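Is the Relungate hand-held gripper kit worth it for home recording?

Asked by Natália Serrano

Hi all, hoping somebody here has spent real time with one of these. I've been looking at the Relungate kit, the two-handed one, where you hold a gripper in each hand and do ordinary chores while it logs everything for training an arm later. The shop wants 1228 for the pair with the carrying case and 1093 without the case, and before I hand over that kind of money I'd like to hear from people who have used them at home and not in a nice clean lab.

I borrowed a pair for a couple of evenings in May and set up in the kids' corner, because that's the only table in our place that's near an outlet. The task I picked was packing small stuff into a box. Chargers, mostly, we have a ridiculous number of chargers. My plan is to record a bunch of packing runs and then see if the little arm my brother built can learn any of it.

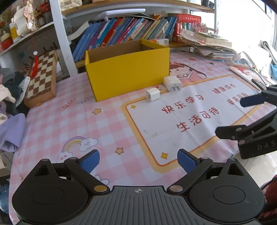
What I noticed pretty fast is that my wrists got tired, the right one way more than the left, and that I kept wanting to put one gripper down and use my fingers. Small slippery things were hard for me. Soft things were fine! Also I never figured out how picky I should be about clutter. Do you all clear everything off first, or leave the house looking like a house? My brother says leave it, the Sillunley forum says clear it, and the booklet has one paragraph on the subject that I read twice and still couldn't tell you what it wants.

So, two questions I guess. Is the kit worth the price over the cheaper Valente one, and does a busy table ruin the recordings?

3 answers

Afonso Sequeira
I've had the Relungate pair for a good while and I'd buy them again, but skip the case. It's a big foam thing, it doesn't fit on any shelf I own, and you'd be saving 135 bucks. I keep mine in a shoebox with a dish towel.

On the wrists: you're probably squeezing too hard. I did that for weeks. Let the trigger go all the way open between grabs and hold your elbows in closer to your body than feels natural (I look like a chicken, whatever). I also stop after 6 runs and go get coffee. My last batch was 318 runs of putting dishes in a rack and I'd never have gotten there doing them in long stretches.

For chargers and things like that, come at them from the long side and let the pads settle before you lift. If you grab by a corner the thing spins on you. If one hand is struggling, use the other one to steady the box so it doesn't scoot away, that helped me more than anything else I tried.

Clutter, I'm with your brother. My early stuff was all on a bare desk, and the arm was great on a bare desk and hopeless in my kitchen. Now I leave whatever's lying there and shove things around a bit between batches. Just keep the stuff you're picking up where you can reach it without your forearm going over the top of everything.

Can't help you much with the Valente. I tried one at a friend's and the trigger felt mushy to me, but that was maybe ten minutes.

user fellow_traveler2
get the valente and spend the rest on a better arm. a gripper is a gripper

Marked helpful by the asker: no

Guest
Check which pads come in the box before you order. My set came with one pair and the replacements were out of stock forever. Also ask them whether the Fellow software is included, for me it was a trial and then they wanted a subscription, which I was not thrilled about. Support did answer my email the same morning, so credit for that. I don't know about the clutter thing, I only do laundry on the bed.

Comment from Natália Serrano
Thank you Afonso, the elbow thing makes total sense, I was holding them way out like I was driving a bus. Going to try that tonight and will ask the shop about the software too. Does your trigger squeak, by the way? The borrowed left one did.

Comment from Afonso Sequeira
Mine did at first, yeah. Tiny drop of silicone oil on the pivot, wipe off the extra, and keep it away from the pads.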